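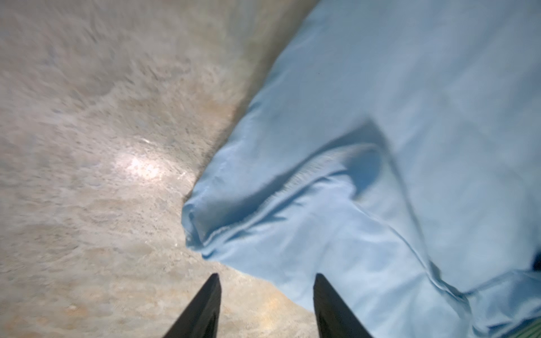
4.2 Equipment Planning and Replacement Costs

Reading time: 2 min

Figure 3. Light blue cloth on a speckled gray surface, with both gripper fingers open.

The Breltport laundry budget allowed for 2 arms and 200 spare fingertips. Cloth handling (Figure 3) was costed separately from rigid parts - fingertip wear was entered as a yearly expense. Grasen quoted a delivery time of 10 weeks, and orders were therefore planned for February. Service fees remained outside the purchase price.

Filed under: Automation, Purchasing
Contact: Ayantu Birhane, Beyene | Back to top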